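Tabletop Packing – Data Card

Version notes and contents, maintained by Ashley Lightfoot. Questions about labels go to Aliki Kontogiannis.

What's in it

Drolley is a set of short recordings of everyday table work: putting cups into tubs, taking them out again, stacking, sorting by colour and clearing up at the end. There are 1,610 recordings in total. Of these, 1,000 are for training, and the rest are split between a validation part and a held-out part of 200.

Each recording has a one-line label in plain Canadian English, such as "put the cup in the container". Labels were typed by the person doing the task and checked once by Aliki.

Surfaces

Recordings start on a pale surface and the items come into view later. Starting views with nothing picked up are kept in, and should be left in if you trim the files.

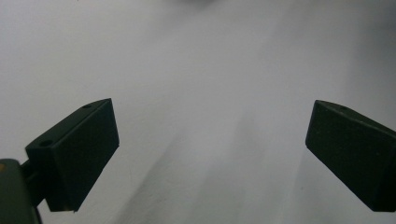 Items

Paper cups, clear and frosted containers, lids, napkins and small boxes. Paper cups get crumpled with use. We kept the crumpled ones in the set – they are labelled "cup" like any other, with no separate tag for condition. Containers are labelled "container" whatever their size. Lids that don't match a container are labelled "lid, other".

A typical cup task has one paper cup and one translucent container on a light blue-gray tabletop with a wooden edge. The cup below has a red band and is inside the container.
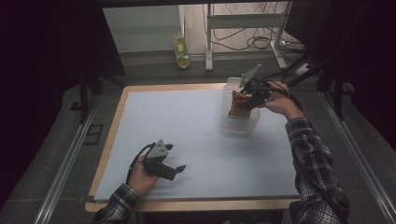
Does a cup have to be upright to count as packed?

It has to be fully inside the container when the recording ends. Upright or on its side, the label is the same.

Known issues

Translucent containers are hard to outline against a light table, so treat their edges with care. A few early labels say "tub" where later ones say "container". These will be fixed in the January update.

Folder layout

train/
val/
heldout/
labels.csv
items.csv

The colour names in items.csv follow the label file – grey and gray both appear, so search for both.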